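작업노트 > Skarik > 손 시연 > 양말

1월, 오후 2시 조금 넘어서 시작

오늘은 양말 접기 시연! 지난번에 Girish가 수건으로 한 세트를 끝내 놔서 나는 바로 양말로 넘어갔다. 그리퍼 두 개를 양손에 들고 하는 건데, 첫 몇 번은 왼손이 자꾸 먼저 나가서 버렸다(버린 건 목록에 x로 표시해 둠). 손목 힘을 빼니까 훨씬 낫더라. 결국 쓸 만한 걸로 29개 건졌고, 이걸로 Skarik 폴더 누적이 2,015개를 넘었다. 와, 언제 이렇게 쌓였지?

잡는 위치는 발가락 쪽 끝이랑 발목 고무단 쪽으로 정했다. 발가락 쪽은 천을 얇게 한 겹 접힌 데만 물어야 한다. 깊게 물면 놓을 때 양말이 딸려 올라와서 다음 동작이 다 꼬인다. Maarja는 가운데를 잡자고 했는데 나는 아직 반대(내일 커피 마시면서 또 얘기하기로).
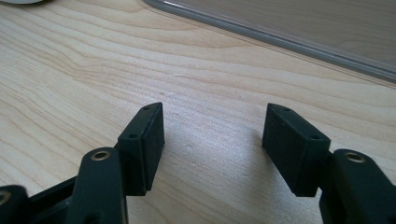
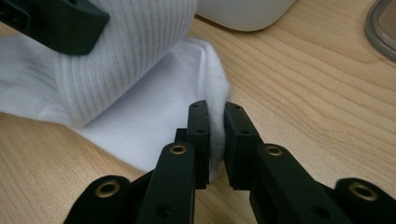 손가락 벌린 상태, 그리고 흰 양말 발가락 쪽 끝을 문 상태. 둘 다 같은 나무 테이블.

시작 자세도 통일하자. 패드를 벌린 채로 테이블 바로 위에서 잠깐 멈추고, 속으로 둘까지 센 다음 움직이기. Tarun이 한 걸 돌려 보니 이 멈춤이 없어서 앞부분 자르기가 너무 귀찮았다 ㅠㅠ 그리고 닫을 때 휙 닫지 말 것! 천천히 닫은 쪽이 궤적도 깨끗하고 나중에 보기도 편하다.

남은 일
- x 표시한 것들 Gaurav한테 넘기기 전에 한 번 더 보기
- 왼손 그리퍼 방아쇠가 약간 뻑뻑함, 나사 풀어서 확인
- 검은 양말도 구해 오기 (집에 많음)
- Maarja 방식으로도 몇 개는 찍어 보고 비교

4시 반에 정리하고 파일 복사 걸어 놓음. 폴더 이름은 날짜 말고 물건 이름으로 바꿨으니 다들 찾을 때 참고해 주세요~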